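Notebook - typing bench, chores project
Saturday, September 23, 2023

Came in at the weekend to get a clear run at the simulator, as the render machine is free then and the queue is short. Notes below are for me and for Emilian Gavrilă, who has the arm controller next week. Anything marked CHECK I have not confirmed.

What this is for

The question from the Vemeck side is still the plain one: which small jobs in a house or a workshop could a machine be left to do now, without a person standing over it. We have a long list. Most of it is dull, as it should be. Load a dishwasher, sort a drawer of fixings, put a label on a box, enter a part number on a handheld, set an oven timer. A surprising share of those end in pressing a button or a few buttons in the right order. That is why typing got its own bench, and why it comes before the drawer work.

I used to think of button pressing as the easy bit at the end. I have changed my mind on that over the last few weeks. Picking up a towel badly still leaves you with a towel. Pressing the wrong key leaves you with a wrong number in the stock list, and it looks exactly as good as a right one.

Set-up today

All simulated. Keyboard device on a tabletop, single arm, gripper closed and used as a poking finger. Letters are not in the usual typing order. Emilian and I agreed on that early, so that the policy has to read the keys and can't lean on a remembered layout. The device has its own small display that echoes what has been typed, and we score from the simulator's key events, with the display as a cross-check.

Table texture is the scratched one. I had been running on the clean surface and it flattered the results. With the scratches on, the letter reader has more thin pale lines to ignore, and shadows from the side are switched on as well.

Task for the day: type short words, three to five letters, one at a time. Batch of 100 words from the Nestix list. Nothing clever in the list, mostly the sort of word you would put on a storage box.

Morning batch

First pass stopped at word 40 with a memory fault. Restarted with logging turned down and it went through to the end. CHECK whether the fault is ours or the renderer's, as Tănase reported something like it on their own build.

Results in plain terms. The reader finds the right letter nearly every time when the key is fully in view and decently lit. It is weaker on two sorts of key: ones at the edge of the view, where only part of the letter shows, and ones in shade. When it is unsure it now waits and moves the arm back before trying again. That costs time but I would sooner have it than a guess.

Wrong presses were mostly neighbours. The tip comes down on the right key but at a slant, and catches the one beside it. I logged 20 words with at least one fault of any kind. I have not split them by cause yet and will do that before Emilian starts, or he will end up doing it himself.

Speed is poor. A child with one finger would beat it comfortably. I don't think speed matters for the sort of job on our list, up to a point. Someone who wants a label on a box can wait a few seconds. They can't wait a minute for a five-letter word, and a couple of the longer ones were getting that way.

The hand in the way

The fault I spent most of the day on. When the gripper is down near the keys, it hides part of what it is about to press. People have the same trouble with their own fingers, of course, but they remember where the key was. The policy as it stands works from the current view and has only a short memory of the ones before. If it pauses low down, it starts to doubt which key is under it.

I pulled one view out of the afternoon run to look at properly, with TH on the display and the tip low on the second row. Only the top of the T shows there, under the O. The key beneath the H is another matter - the dark tip covers nearly all of it and I could not name the letter from that view myself. The H above it is readable but a good deal greyer than the Z next to it.

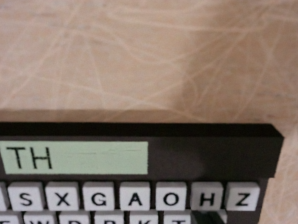
Changes to try

1. Read the whole keyboard once from high up, before the first press, and keep that as a map. Refresh it only if the device seems to have moved. Emilian wanted this from the start and I argued against it on the grounds that it was cheating. I now think it is what any person does and I withdraw the objection.

2. Lift to a fixed height between presses. At present the arm slides across low to save time and that is where a good few of the neighbour faults seem to come from.

3. Come down straight, with no sideways movement in the last stretch. Controller change, so one for Emilian. The limit is in the wrist settings and I would rather not touch those on my own.

4. Use the display. After each press, read the last letter shown and compare it with the letter wanted. If they differ, stop. We don't have a delete key mapped in this build, so stopping is all it can do for now.

5. Lighting. Add some runs with the shadow lying across the keys themselves, left to right and right to left. A kitchen worktop has a cupboard over it and the light is never good.

Tried number 2 before packing up, on a short set only. Fewer neighbour presses as far as I could tell, and slower again. Too few words to put a figure on it.

Number 4 I mocked up by hand, going through saved views and asking whether the display alone would have caught the fault. In most cases yes. The trouble is thin lettering on a pale green screen with faint streaks over it. The reader was trained on key letters, which are thick and black on nearly white, and it does less well on the display. It will need some training views of its own. We have 1,363 saved from the earlier Eteo runs that include the display, and somebody has to go through and mark them. Probably me, on a wet afternoon.

On the larger question

Asked again at the Vemeck call on the state of things, and I wrote down what I said so that I can be held to it. For a fixed device in a known place, with decent light and a person who looks at the result now and then, I think a machine could be left to type short labels fairly soon. For a strange device on somebody's kitchen side, with the cable in the way and a mug in front of it, no. I would not trust it with an oven either - a wrong label can be peeled off.

There is also the fair point, made on the call, that a machine does not need a finger to enter a part number if the handheld can be wired up. True for new kit. The workshops we visited are full of old kit that can't be wired to anything and still works, and the people there have no plans to replace it. The same goes for most houses. My own washing machine has a dial, which is a whole separate bench.

Left to do

Split the morning faults by cause.
Send the wrist note to Emilian with the view above.
Rerun the full list with the fixed lift height, same seeds.
Ask Tănase which renderer version they are on. CHECK against ours.
Find out who owns the delete key mapping.
Top up the disk on the render machine, it was down to around 20 per cent free when I left and the long run will fill it.

Long run started with number 2 switched on and everything else as it was this morning. Logging is turned down, so if it falls over again there will be less to go on. Door code has changed, ask at the front desk on your way in.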